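Low cabinet doors, office aisle: notes on a small image set

Read this first
Most data cards I've had to read promise a lot and then leave you to find the holes yourself. I've tried to list the holes. The set is about one thing, a low office storage cabinet with hinged doors and key locks, and the bit of floor and desk around it. If you want a general set of office furniture, look elsewhere. One cabinet is one cabinet, however many times you look at it.

Version note, 2/4/18: label names changed, pictures left alone. The old label "cupboard" is gone. It meant the whole cabinet in some files and a single compartment in others, which made it useless for both.

What is in it
200 stills, all from the same office. The folder is called Bokomlow, after the internal name for the floor plan, and the name tells you nothing about the furniture. The label list was built with Elel, our own tagging sheet, and exported as plain text.

The main labels are cabinet top, door open, door closed, lock, handle, shelf, contents, cable, carpet, desk. A door gets "open" if any gap shows between it and the body. I argued for a third label, "ajar", and lost. I still think it was the wrong call, and anybody planning to measure how far a door has swung should not lean on the open label at all.

Contents
The contents label is the weakest in the set. It needs a view into the compartment with enough light on the shelf, and plenty of the stills don't have that.

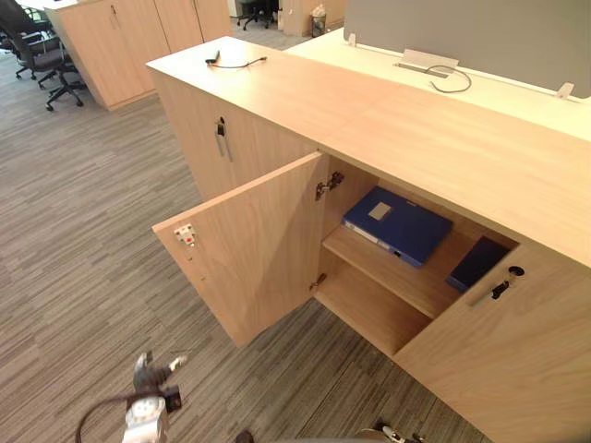

Door open, shelf in view with a blue file box or binder on it; the space under the shelf is empty.

Something like that is about as good as contents labelling gets. The blue item is tagged "file", which covers boxes, binders and folders alike, as does the darker navy one beside it. We did not try to split them. Colour is recorded in a separate column, and "navy" and "black" have been mixed up often enough that I would merge the two before using either.

A key in a lock is labelled as part of the lock. Don't read anything into it about whether the door is locked. People have asked for a locked/unlocked column and I don't see how anyone could fill it in from stills. 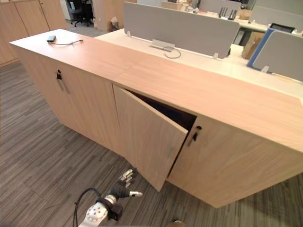
Middle door open, interior too dark to label. Contents column reads "unknown".

"Unknown" and "empty" are different values. Please keep them that way when you import. The first loader we were sent, the one in the Lekero branch, turned every unknown into empty and then reported a cheerful score for finding empty cupboards. I don't trust any result made with it, including ours.

Loose items on the cabinet top
Black cable mostly, and sometimes a small black device with it. Cable is traced along its whole visible length. The small black device is tagged "electronic, other", and I'd be wary of anybody who tells you they can name it more closely.

Floor and surroundings
The carpet is striped in greys and beiges, with darker streaks through it. It caused more bad labels than anything else here. Dark stripes were marked as shadow, shadow under the furniture was marked as stripe, and the first pass had to be thrown out.
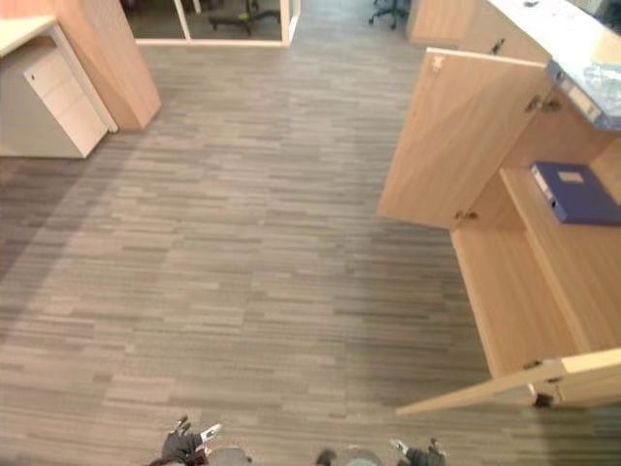 Mizuno, who relabelled the floor, thought even the second pass was too generous and wrote in the notes that any soft dark band wider than a stripe should be left untagged until two people agreed on it. That rule was adopted for the later files only. The earlier ones have a 2 in the floor_pass column and should be treated as doubtful.

Drawer pedestals are labelled separately from the cabinet, even where both have locks. Glass walls are labelled by their frames. Furniture seen through glass is not labelled.

Handles and locks
These are the labels I'd defend. The locks are dark against pale wood-look fronts and easy to find, and the handles sit close by in most cases.

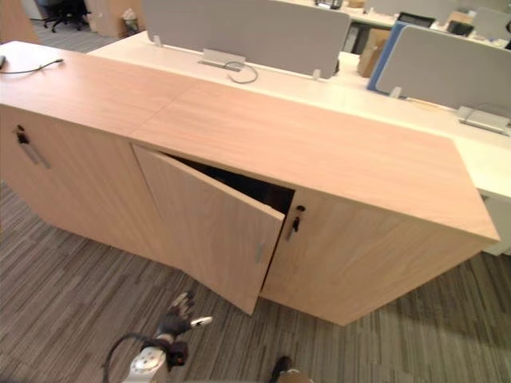
Left and right doors closed, middle door swung out. Locks and handles tagged on both closed doors.

The middle door's handle is on the door face near the free edge, so its outline changes a great deal with angle. Where it shows as a sliver it was still tagged. Check box sizes before you train on them, and drop the tiny ones if your method can't cope.

Checking
80 stills were labelled twice by different people. Agreement was good on locks and closed doors, poor on contents and floor. I haven't put a single overall score in this file. It would be an average of something easy and something hard and I can't see what use you'd make of it.

Known problems
Material is recorded as "light wood finish" throughout. Older files say "oak". Nobody checked.
The seam across the cabinet top is tagged in some files and ignored in others.
Desk and cabinet top overlap in a few outlines where the two run side by side.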